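퍼네딕 플래너 새 버전, 드디어 올라갔어요!

2022년 2월 28일 월요일

오래 붙잡고 있던 동작 계획 모듈 Firnedik의 새 버전을 오늘 사내 저장소에 올렸습니다. 제가 제일 신나는 건 손목 카메라 쪽이에요. 예전에는 그리퍼가 화면 한가운데를 가리면 인식기가 손가락까지 장애물로 잡아서 경로가 자꾸 꼬였거든요(로그 보다가 한숨 쉰 날이 많았죠). 이제는 손가락 모양을 마스크로 빼고, 길쭉한 구멍 사이로 비치는 바닥은 배경으로 살려 둡니다.
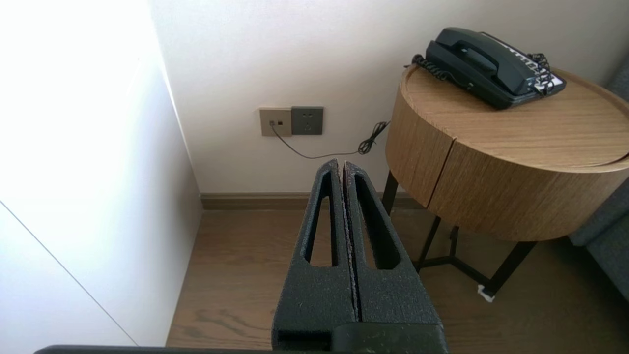
바세이 로보틱스 소프트웨어팀 | 팀 소식

둥근 협탁 위에 검은 유선 전화기가 있고, 벽 단자에서 나온 가는 케이블은 축 늘어졌다가 협탁 뒤로 사라지죠. 이런 얇은 선이 정말 골치예요! 그래서 Feng-yi Yuen 님이 Huratar 인식기를 손목 시점 3,000장으로 다시 학습시켰고, 선 주변에는 여유 거리를 30밀리미터 두도록 플래너 설정도 바꿨습니다. 대신 계획 한 번에 걸리는 시간이 70밀리초 늘었는데, 저는 이 정도면 괜찮다고 봐요.

서랍도 따로 손봤어요. 둥근 협탁은 서랍 앞면까지 곡면이라 평면으로 가정하던 예전 코드가 통하지 않았습니다. 지금은 열린 정도를 상태값으로 넘겨받아서 튀어나온 만큼 충돌 영역을 다시 그려요. 상판에 놓인 리모컨처럼 납작한 물건은 별도 높이 기준으로 처리하고요. 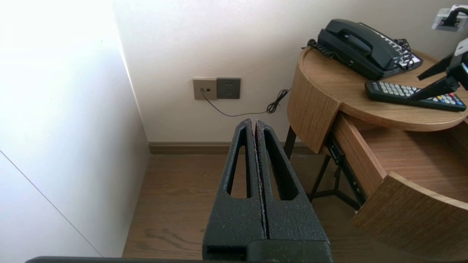
받아 쓰실 분들께

설정 파일 형식이 바뀌었으니 Lurken 뷰어도 같이 업데이트해 주세요. 예전 파일을 그대로 열면 마스크가 통째로 빠집니다(제가 어제 당했어요 ㅠㅠ). 두 팔을 함께 쓰는 경우의 상호 충돌 검사는 아직 기본값이 꺼짐이고, 6월 버전에서 켤 생각이에요. 버그는 435번 이슈에 댓글로 모아 주시면 제가 순서대로 볼게요!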